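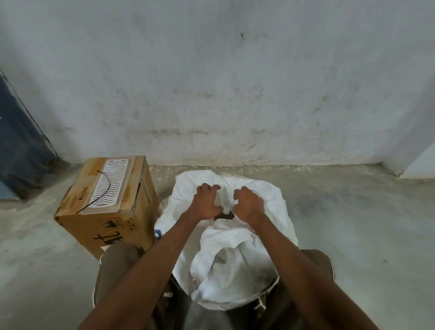

Writing rules for the work of hands
Interview by Daithí Gilmartin
Jun 7, 2020

Ebise Tekleab has written the recording rules at Trinham for two years. The rules fill five pages and they tell people how to do ordinary manual work so that a robot can later learn from it. We spoke by telephone, and I started with the question why such work needs rules at all.

"Because people want to help," she answered. "When they know that a machine will learn from them, they become slow and very polite with their hands. They lift each finger like a piano teacher. I must write in the rules: please work as you work."

The first version, from November, had 30 rules, and many were about the position of the elbows. She has removed most of them. What stayed is simple. Both hands must be in view when they touch the material. The person does not speak to the camera. If a cord slips, the person takes it again and the recording continues.

That last rule was not easy to defend. Brendan Fahy, who checks the recordings, wanted only clean attempts. Tekleab disagreed with him for several weeks.

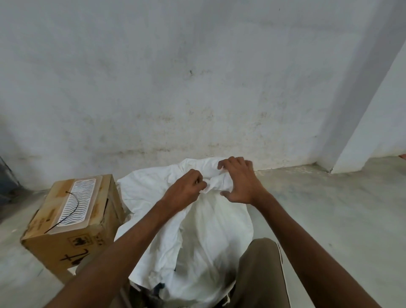
"Cloth is never the same two times," she said. "A box has corners, you can say where it is. A soft thing makes a fold and hides your thumb, and then you must feel for the end of the string. If I cut out the searching, I cut out the skill."

They agreed on a mark in the notes. A second attempt is kept, but it is written down as a second attempt. Of the 1040 recordings in the present collection, 500 have at least one such mark. Fahy now uses them more than the clean ones, she told me, and I could hear that she was pleased.

I asked also about the place. Should it be a laboratory, with a white table and good lamps?

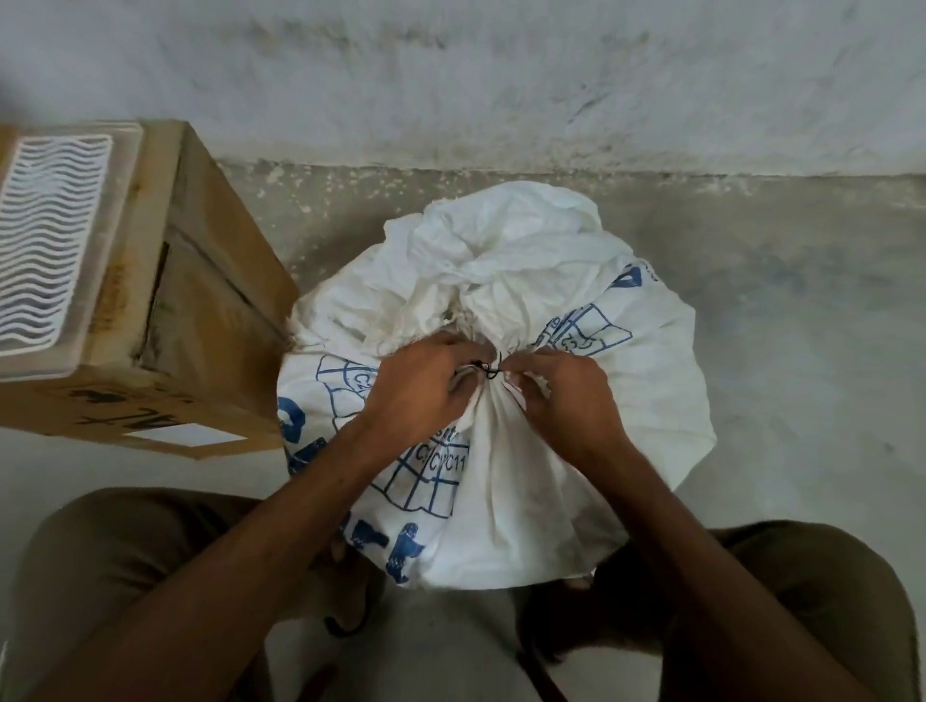

"No, I would not accept only laboratories. Many people tie and fold on the floor, with the knees on both sides. It is a good position, you have strength there. If the rules demand a table, we lose these people and we lose how they do it."

The rules on privacy are stricter. No faces, no letters with an address, and the person may ask for deletion without giving a reason. Saoirse Fitzgerald of Bullent, where the same text is used, has asked for a time limit on this right. Tekleab has refused so far.

The next version will have a page on breaks. At the moment there is one sentence about them, and she finds it too weak.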